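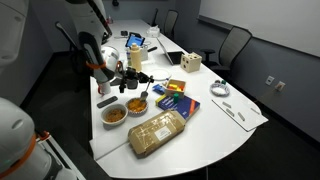
Neltura Bread Notes

Neltura is a small collection of bread and roll recipes in plain text files. Renato Tolentino started it in October, when the family notebook became too hard to read. Most of the recipes come from Maricel Espiritu, and Dexter Lumanlan typed them.

What is inside

The folder "recipes" has one file for each bread. The folder "fillings" has the sweet and savory fillings, which are kept apart so they can be used in more than one dough. The file "changes.txt" says what was corrected and by whom.

How a recipe file is written

The first line is the name of the bread. The second line is the yield, for example "12 rolls". After this come the ingredients, one on each line, with the weight in grams first. Cups are given in brackets only when the author measured them. Steps are numbered and each step has one action, or two if they happen together.

Oven temperature is always in Celsius. If you see 200 with no letter, it means Celsius and you can add the letter. Rising times were noted in a warm kitchen, so in a cold one please look at the dough and not only at the clock.

Dough names

Three names in the files may be confusing. "Flurkum" is our soft milk dough for rolls. "Lirkis" is the same dough with potato, and it needs 20 grams less milk than you would expect. "Mathew" is a sourdough starter, not a person - feed it the evening before.

Known problems

The cheese roll file has two different amounts of salt. Marilou Galang baked both and prefers the smaller one, but the file is not corrected yet.

The coconut filling makes too much for one batch of Flurkum. The rest can be frozen.

Some older files say "one packet of yeast" without a weight. We are changing them one by one.

Adding a recipe

Bake it at least 2 times before you send it. Copy the file "blank.txt", fill it in and keep the order of the lines. Send it to Renato Enriquez, who checks the weights. Please write also what went wrong in your first try, it goes at the bottom under "Notes".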